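Rapport de projet : Pokeo, une capsule de vêtements pour jeunes créateurs

Module « Mode et distribution », atelier de Perholm
Rendu le jeudi 8 août 2024

1. Contexte

Le projet consistait à concevoir une petite collection et à la présenter dans un lieu de vente réel. Nous avons choisi la galerie marchande Mercado, qui loue des emplacements courts à des marques débutantes. 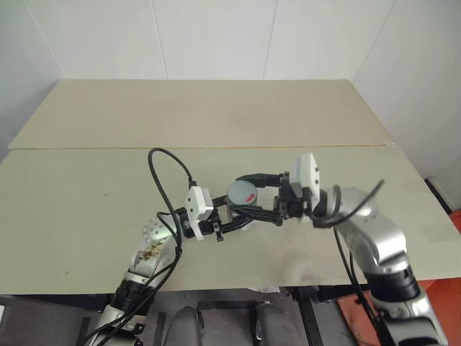
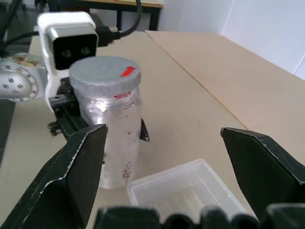
La marque s'appelle Pokeo. Elle s'adresse à des clients de 20 à 30 ans qui achètent peu de pièces neuves et qui regardent d'abord la matière et la coupe.

2. La collection

La capsule compte 8 modèles : deux vestes, trois chemises, deux pantalons et une jupe portefeuille. Les tissus viennent de fins de rouleaux achetées à un grossiste de Skistport. Ce choix a limité les couleurs (écru, vert bouteille, bleu passé) et nous a obligés à revoir le patron de la seconde veste, trop gourmand en métrage.

Nous avons produit 36 pièces, en trois tailles. Le budget matière était de 600 euros, fermetures et boutons compris. Il a été respecté, mais les étiquettes tissées ont dû être remplacées par des étiquettes imprimées.

3. Enquête clients

Un questionnaire a été distribué à Mercado avant l'ouverture du stand. Nous avons reçu 168 réponses exploitables. Le prix arrive en tête des critères d'achat, devant la coupe. L'origine du tissu est peu citée spontanément, sauf par les personnes qui cousent elles-mêmes.

4. Difficultés

Le gradage des pantalons a pris deux semaines de plus que prévu. La taille 3 tombe mal à l'entrejambe et n'a pas été corrigée avant la vente. Le stand manquait aussi d'un miroir en pied.

5. Suite

Une deuxième série est prévue pour octobre, avec les chemises et la jupe seulement. Les patrons des vestes seront repris à l'atelier pendant le prochain semestre.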